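Minedville Toy Library
Frequently Asked Questions

Page last updated March 1, 2022

Joining

Who can join?
Anyone who lives or works in Minedville or Jundenby. You do not need to be a parent. Grandparents, foster families, home daycares and classroom teachers all borrow from us.

What does membership cost?
A family membership is $25 a year. It runs for twelve months from the day you sign up. Classrooms and home daycares pay $100 and can borrow more at a time (see Borrowing). If the fee is a problem, tell the person at the desk. We have a small number of free memberships and you will not be asked for paperwork.

What do I need to bring?
A photo ID and something with your current address on it. A utility bill or a piece of mail is fine. If you work in town but live elsewhere, bring a pay stub or a work badge.

Can I look around before I join?
Yes. Come in during open hours and browse. Children can play with anything in the front room.

Where are you?
We are at 483 Odar Street, on the ground floor, next to the laundromat. The entrance with the ramp is on the parking lot side. The street door has two steps.

Borrowing

How many toys can I take home?
Families can have four items out at once, and one of those can be a large item. Classrooms and daycares can have eight, two of them large. A boxed set counts as one item, no matter how many pieces are in it.

How long can I keep them?
Three weeks. You can renew once by phone or email unless another member has asked for the item. Ride-on toys and the party kits are one week with no renewal.

What kinds of toys do you have?
We have 1,000 items in the catalog. The main groups are baby and toddler toys, puzzles, building sets, board games, musical instruments, dress-up clothes, outdoor toys and pretend play. Pretend play is the group that goes out most, and within it the play food and kitchen sets are usually the first to be reserved. 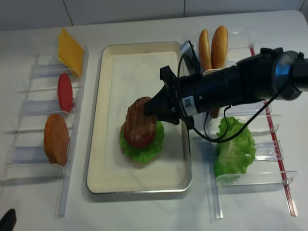

Lettuce, tomato and patty on a tray.

Can I reserve a toy?
Yes. Call, email, or fill in a card at the desk. We hold reserved items for five days after we contact you, then they go to the next person. You can have two reservations at a time. Party kits can be reserved up to three months ahead.

Can my child pick the toys?
Of course. Please have an adult carry large items to the desk.

Do you deliver?
No. If you cannot get to us because of illness or a disability, a friend or relative can borrow on your card. Call first so that we can add their name.

Do you have toys for older children?
We do. The board games go up to adult level, and there are science kits, model train sets and a shelf of strategy games. Some of the building sets are rated for ages ten and up.

Sets and small parts

How do I know if a set is complete?
Every boxed set has a contents card taped inside the lid. We check the set against the card when it comes back, and we ask you to do the same when you get home. If a piece is missing, call us within two days and we will note it. After that we assume the set was complete when it left.

What happens if we lose a piece?
Tell us when you return the set. For a small piece that does not stop the toy from being used, such as one block or one slice of play tomato, there is no charge. If the piece matters – a puzzle piece, a game board, a battery cover – we will try to replace it and may ask you to cover the cost.

Are the play food sets safe for toddlers?
Some are and some are not. Look for the colored sticker on the box. Green means suitable from 12 months, yellow means three years and up, and red means the set contains small parts and should be used with an adult close by. The stacking sandwich and burger sets all have a yellow sticker.

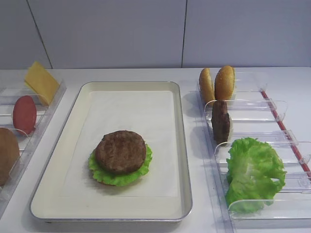
Patty on lettuce, tray with a paper liner.

Can we mix sets together at home?
We would prefer that you did not. If you do, please sort them before you bring them back. Similar pieces from different sets are the most common reason a box gets held up at the desk. Lettuce leaves are a particular problem.

Do you lend anything to go with the food sets?
We lend play stoves, a cash register, a shopping cart and two market stalls. The stalls and the larger stove count as large items. The stalls fold flat, but measure your trunk first. The longer one does not fit in most small cars.

Cleaning and returns

How should I clean the toys?
Wipe hard toys with warm soapy water and let them dry fully before you pack them. Do not put anything in the dishwasher, even if it looks as though it would survive. Dress-up clothes should come back unwashed. We launder them ourselves.

Do you clean them too?
Yes. Everything is wiped down and checked before it goes back on the shelf. Returned items usually take two days to become available again, a little longer in January, when a lot of things come back at once.

What if something is broken when I return it?
Put a note on it and hand it in at the desk. Please do not glue it. Normal wear is expected and we do not charge for it.

Are there late fees?
No. If an item is more than two weeks late, your card is paused until it comes back. If it is more than two months late, we will ask you to pay for a replacement.

Is there a drop box?
There is one by the ramp for small items in bags. Boxed sets, large items and anything with batteries must be handed in during open hours.

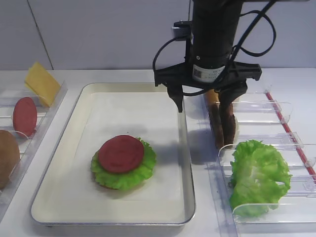 Party kits

What is in a party kit?
It depends on the kit. The cookout kit has play hot dogs, burgers, trays and aprons. The others are the Shabalala drum kit, which has eight hand drums and a song sheet, the yard games kit and the craft table kit. Craft supplies such as paper and glue are not included.

Is there a deposit?
There is a $25 deposit on each party kit, returned when the kit comes back complete. Cash or check only.

Can I use a kit for a school or church event?
Yes, on any current membership. We do not lend kits to businesses.

Donations

Do you take used toys?
We take clean, complete toys in working order. We cannot take stuffed animals, car seats, cribs, helmets or anything that has been recalled. Please bring donations to the desk during open hours and do not leave them by the drop box.

Can I get a receipt?
Yes. Ask at the desk and we will give you a form listing what you donated. We do not put a value on the items.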